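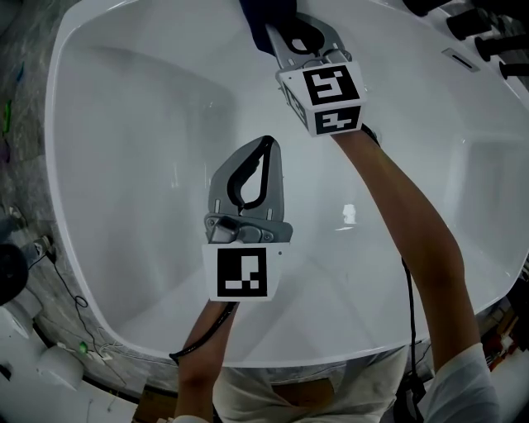

The white tub, seen from above.

Bathtub care – frequently asked questions
Last updated 2023-08-20

These questions come from guests and owners of the Vundcombe apartments. We answer them in the order they usually arrive.

How often should I wipe the tub?
After each bath, if you can. Rinse the sides with the hand shower, then go over them with a soft cloth. A full cleaning with product is needed two times in a month, or more often when the water is hard.

Which cleaner may I use?
Any mild liquid cleaner without sand or powder in it. We supply Lerent bath liquid in the cabinet of each apartment. Put 2 capfuls in a bucket of warm water. Please do not pour it directly on the tub and leave it there, it dries in stripes and the stripes are harder to remove than the dirt was.

Where does the dirt collect most?
Along the waterline and in the rounded corners. If your tub has a molded part in the wall, wipe inside it as well. Soap stays there and is easy to miss on a white surface. Look at the tub from the side with the light on – a dull patch shows itself better this way.

What kind of cloth is best?
A soft knitted or waffle towel is good for the last wipe. A dark one is fine on a white tub if it was washed alone a few times first. New dark towels can leave lint. We like the ones with a loop, so they can hang on the hook between uses. 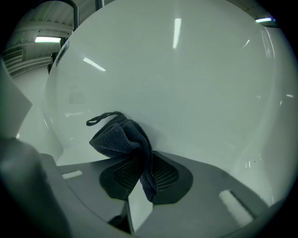
Can I use a scouring sponge on a stubborn mark?
No. The green side of a kitchen sponge makes the gloss dull, and we cannot repair this without polishing the whole side. Lay a cloth with warm cleaner over the mark, wait, and wipe again.

At what temperature do I wash the towels?
The cotton ones at 90 degrees, without softener. Softener makes the fabric slide over the water and it does not absorb well anymore. For other fabrics follow the label.

I see a fine scratch. What should I do?
Send a message to the Ezeani desk with your apartment number. Small scratches are polished during the yearly visit in April. You do not pay for normal wear.

Where can I order more bath liquid?
From Plinedeo, article 992. Owners can order it together with the other supplies for the apartment.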